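Skerkositz has staged plays in a drained swimming pool and, one wet December, on a moving ferry. The company's new show, Moura, lasts 126 minutes and admits two people at a time. You sit on stools in a former dairy office on Plollska Street while a cast you never meet argues about soup through the wall.

Tickets went on sale on May 2, 2018, and the 3011 slots were gone before lunch. I got one by refreshing the page until my thumb hurt.
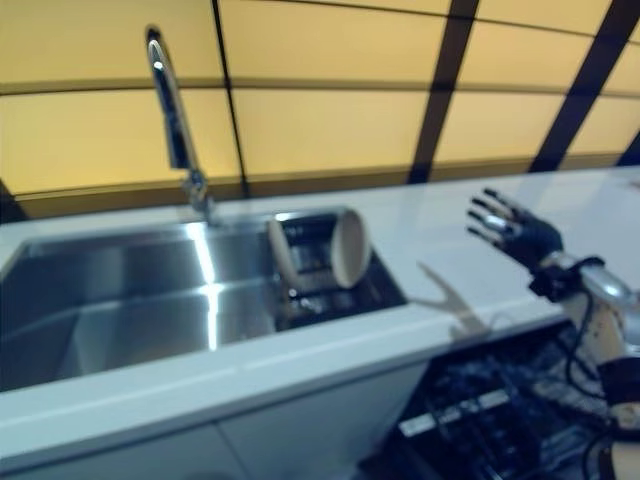 Nukent, the arts group paying for all this, calls Moura "an opera without singing." I'd call it eavesdropping with a program. The argument drifts from salt to money to a dead uncle, and by the second hour I had picked a side. Give me pale yellow panels and a stainless steel sink in a white counter, and I can imagine a family fighting in front of them for weeks.

My stool partner, a stranger, sided with the uncle. We did not speak on the stairs.

The run has been extended into the fall — same stools, new soup. Returns are sold at the door from 6 p.m., cash only.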